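Kitchen Gear > Bowls and Bakeware
Thread: Is a big mixing bowl worth the cupboard space?

mapleknob
Started Wednesday, March 2, 2022
Everybody keeps telling me to get one huge bowl and be done with it. I have four small ones and they do fine. The Feronen set is on sale and I still can't see what I'd put in the large one apart from salad for people I don't want to feed.

crumbtray
Bread. Try folding 1000 grams of flour in a small bowl and you'll be wiping the counter until May.

mapleknob
I don't make bread. Everyone says I will once I have the bowl. I had a pasta machine on that theory.

Dela Gyamfi
I'd get two, a large and a small, and skip the middle sizes the sets pad themselves out with. The shop page for mine said it holds dough from 2000 grams of flour. I don't believe that for a second, but half of it fits with room to stir.

hob_left
Disagree on skipping the middle. Pancake batter in a giant bowl is a film on the bottom that the whisk can't reach. Also, the narrow bases on these worry me. My Gudport one walks across the table when I beat anything stiff.

Dela Gyamfi
Put a damp cloth under it. Mine has a narrow base too and I've never had it tip. Large red one and the smaller pinkish one next to it on the table:

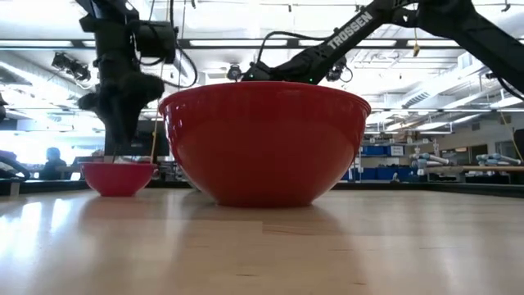
Replies: size, color and storage

crumbtray
Good thick rim on the big one. I'd want to hold it before I believed anything about the weight, though.

hob_left
The small one isn't really the same red. If they were sold to me as a match I'd be writing to someone.

Dela Gyamfi
They weren't. Bought separately.

mapleknob
So the small one doesn't even come with it. I'm looking at that wide body and my cupboard shelf, and I don't think the door would close. Does the little one nest inside?

Dela Gyamfi
Yes, with space left over for a sieve.

mapleknob
Fine. I'll measure the shelf tonight. Still not making bread.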